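Power strips on the kitchen counter: notes from an open day
Household Tips > Kitchen > Cords and outlets
Posted June 2022 by Yesenia Ríos

Volleo opened its test kitchen to visitors for one afternoon, and the longest demonstration on the schedule was about plugs. Two robot arms worked at a stone-look counter with a toaster, a power strip, several adapters and more cable than any of us would keep out at home. Aníbal Ñahui ran the station and took questions. The tips below come from his answers and from my own counter.

1. Clear the approach before you reach for the plug

An arm that comes in low will meet every jar and loop of cord on the way. So will your hand. Move jars and loose adapters away from the strip first, then plug or unplug. Jars lying on their side are the worst of these, as they roll into the cord when bumped. Stand them up or put them on the wall.

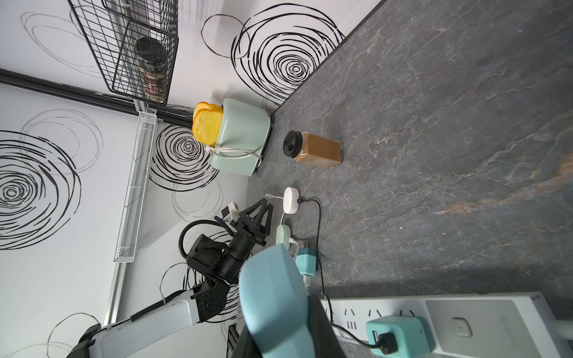
Toaster, jar and power strip at the start of the clearance discussion. The wire basket on the wall keeps one jar off the counter.

A wall rail with a hanging basket is the cheapest fix for a short counter. Hang it high enough that a slice of toast can be lifted straight up without touching the wire. My own rail is 25 inches above the counter and I would not go lower.

2. Coil the appliance cord, but only when it is unplugged

A coil in front of the toaster is fine for storage. Undo it before use. A cord carrying a heating load should lie open so it can shed heat, and it should never rest against the body of the appliance.

3. Do not run a toaster from a light-duty strip

Check the rating printed on the strip against the rating plate under the toaster. If the strip has no readable rating, use the wall outlet. Chargers, hubs and lamps are what a strip is for. Fidelina Chambi asked whether two small appliances could share one strip if they were never on together. The answer was no, on the grounds that sooner or later they will be.

4. Lay the strip where both hands can get at it

With two arms, one can steady the strip while the other works the plug. The same method suits anyone with a weak grip: one hand flat on the strip, the other on the plug, pull in line with the socket. A strip pushed against the backsplash allows only one hand and tends to lift when you pull.
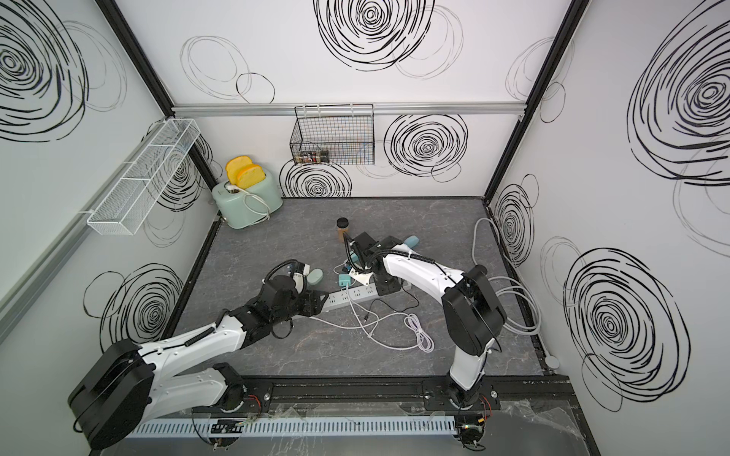 Two arms over the work area, with the strip out in the open between the toaster and the near edge.

Loose white cables are hard to tell apart once they cross. Put a tape flag at both ends of each one. I use freezer tape and a laundry marker, and the flags on my oldest cords have been there since September.

5. Hold the plug by its body

Grip the two wide faces of the plug, close to the strip. Never pull on the cord. The wires inside fail first at the point where the cord enters the plug, and the damage does not show from outside. Chunky block plugs are easier to hold than flat ones and worth choosing when you replace a charger, provided they do not cover the next socket.
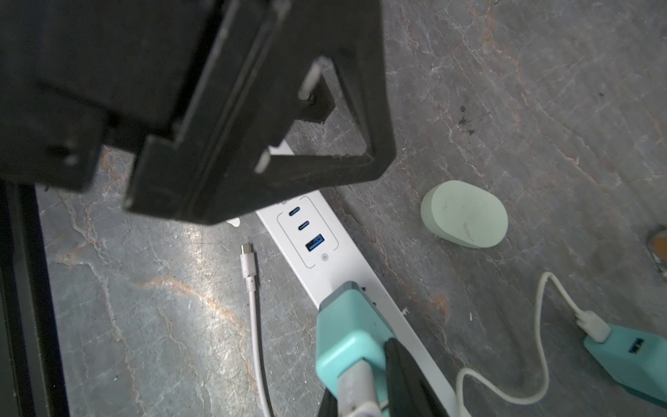

Fingers on either side of the teal plug, with the USB ports farther up the strip.

6. Keep USB ports clean and leave no live ends lying about

Crumbs and flour get into open ports. Switch the strip off, unplug it, and clear the port with a dry wooden toothpick or a puff of air. Do not use metal and do not use a damp cloth. A charging cable that is not in use should be put in a drawer, away from the sink side of the counter.

Reader notes

Lindiwe Nkosi: For tip 4, two strips of removable mounting tape under the power strip stop it sliding. Replace the tape when it gets greasy.

Hélène Petrenko: Does the rail height in tip 1 include the basket? Yesenia Ríos replies: No, it is measured to the rail. Allow for the basket depth separately.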